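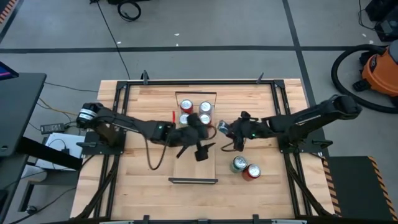
Handout 8: Gathering Demonstrations for a Learned Policy

Learning from Demonstration, Berkau Institute
Prepared by Josphat Laizer for the March laboratory block

1. Purpose of this handout

Students entering the laboratory block have so far worked with examples collected by other people. In this block each pair will collect its own. The handout sets out the procedure, the terms used in the logs, and the standard against which recorded episodes will be accepted or rejected. It should be read together with the safety sheet issued at registration, which takes precedence wherever the two differ.

2. Terms

An episode is one complete attempt at a task, from the home position of both arms to the home position of both arms. It consists of the joint positions, the gripper commands and the camera streams, all stamped from a single clock.

A demonstration is an episode guided by a person. A rollout is an episode guided by the trained policy. The two must never be stored in the same folder.

A task variant is a fixed statement of the starting layout and the required end state. Moving a can to a different starting area creates a new variant. Small changes of position within the same area do not.

3. The can-stocking task

The task used throughout the block is the stocking of a small holder with beverage cans. It was chosen for three difficulties that are easy to state and hard to solve. A can is smooth and rolls if it is set down badly. Cans of different brands have different printed surfaces, and a policy may learn the print when it ought to learn the shape. The holder allows little clearance once several cans are inside it, so that the last placements are much harder than the first.

Both arms may be used. A can may be passed from one gripper to the other when neither arm can complete the placement alone, and such episodes are marked "handover" in the log.

4. Camera views

The fixed camera gives the policy the general layout: where the cans are, where the holder is, and how the arms stand in relation to each other. It is weakest at the moment of grasping, when a gripper may hide the object it is closing on.

The wrist view supplies what the fixed view lacks. It moves with the gripper, and the fingers therefore keep a nearly constant place in the image while everything else shifts. Students reviewing this stream for the first time often find it difficult to judge height, and are advised to look for the rim of the can and the edge of the board.
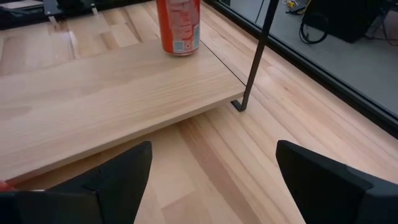 Figure 2. Wrist view with the gripper fingers open. A can stands on the raised board.

A can is frequently only partly visible in the wrist stream. This is acceptable. An episode is not to be rejected on the ground that one camera loses the object, provided that the other camera retains it.

5. Recording procedure

5.1 Confirm that the emergency stop is within reach of the operator and that no person is inside the marked floor area.

5.2 Open Flirneo, select the task variant, and enter the initials of both members of the pair. The operator guides the arms; the recorder starts and stops the capture and keeps the written log.

5.3 Set out the cans according to the variant card. Between episodes, change the position and the rotation of every loose can. A set in which each can always faces the same way teaches the policy very little.

5.4 Return both arms to home and wait for the ready tone before starting.

5.5 Carry out the task at an even pace. Long pauses are recorded as faithfully as movements, and a policy trained on hesitant examples will hesitate.

5.6 Stop the capture only after both arms have returned to home. Enter the outcome at once: success, failure or recovery.

Pairs exchange roles after 30 episodes.

6. Failures and recoveries

A recovery is an episode in which an error occurs and is corrected by the operator without stopping the capture. Recoveries are valuable and should be kept. Failures are kept in a separate folder and are not used for training, but they are required for the written report.

Deliberate errors may be introduced only when the variant card calls for them.

7. Size of the set

The reference set from the previous block, stored under the name Shemweta, holds 1126 accepted demonstrations. Of the variants it covers, 29 will be repeated this year. Students may inspect the reference set but may not merge it with their own until the comparison exercise in Handout 9.

8. Submission

Upload the log, the accepted episodes and the failure folder to Premelach before the end of the final session. Late uploads will be reviewed only with the prior agreement of the instructor.

We use cookies to remember your reading preferences. Accept / Manage settings

Comments (3)

tmw_lab
Does 5.3 apply to cans already in the holder, or just the loose ones?

J. Laizer
Loose cans only. Those in the holder follow the variant card.

Pair 6
The Flirneo link on the course page goes to the old version.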